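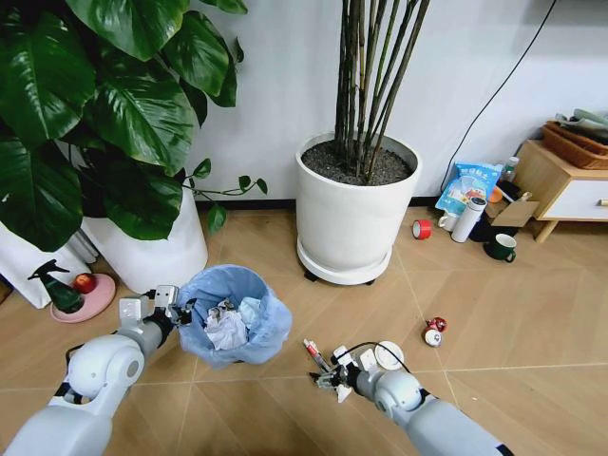
Most of what I read about trash bags is written by people selling trash bags, so take this page as one cranky household's notes. I've had a small bin on the floor by the plants for years, and I've been told it needs a scented liner, a charcoal disc, a clip-on ring and a lid that opens when you wave at it. It needs a thin bag, folded over the rim. The light-blue one in the bin is about as plain as they come, and for crumpled tissues and paper that's plenty. I can't think what a thicker bag would be protecting me from.

**Fold the edge down, all the way around.** A few inches is enough. If the bag slides in anyway, it's too small for the bin or you've let air get trapped underneath. Push the bag down with your fist until it touches the bottom, then fold. The elastic bands that Trundell sells for this do work, I'll give them that, but so does tying a small knot in the slack on one side.

**Don't store the whole roll under the liner.** This tip goes around every spring and I gave it a fair try. In a kitchen bin it might be fine. In a small one the roll takes up room, tips the bag sideways and gets dusty. I keep 2 spare bags flat on the bottom and leave the rest in the drawer.

**Empty it before it's packed.** My neighbor Rupert Grabner holds out until he can't press the paper down any farther, and claims he saves a fortune. I worked it out once for my own house: changing the bag more often cost me an extra 18 cents a week. I'd rather pay that than pick tissues off the floor.

**Lift from the folded edge, with both hands.** Thin bags tear when you grab one side and yank. Unfold the rim first, gather it loosely, and bring it up slowly.

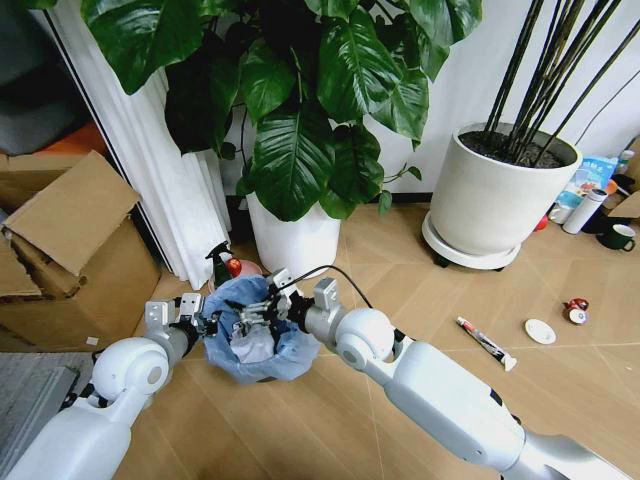

If it still won't come free, tip the bin a little so air can get in below. Drilling a hole in the side is the other advice you'll see. It does let air in, and it will also let out whatever drips, so I wouldn't do it to a bin standing on a floor you care about.

**Reuse the bag if it only held dry paper.** Shake the contents into the recycling or the big trash and put the same liner back. Check what your town takes first, though. Ours refuses used tissues, whatever the chart on the Kemport website says.

**Keep the spray bottle labeled.** I mist the plants and I also clean the bin, and for a while I had two matching bottles from Jureo, one with water and one with vinegar. You can guess how I feel about matching bottles now. Write on the bottle itself, since the stick-on labels peel.

**Skip the deodorizer.** Paper doesn't smell. If your bin does, something else is in there, most likely an apple core. Wash the bin with dish soap and let it dry for 10 minutes upside down before the next bag goes in.

**Big planters: put them on wheels or leave them alone.** Dirt and scraps of paper collect behind the pots, and dragging a heavy one scratches the floor. A Hämmerli caster base was the one gadget I was wrong about. Sweep behind it when you change the bag and you won't have to do it in May with a butter knife.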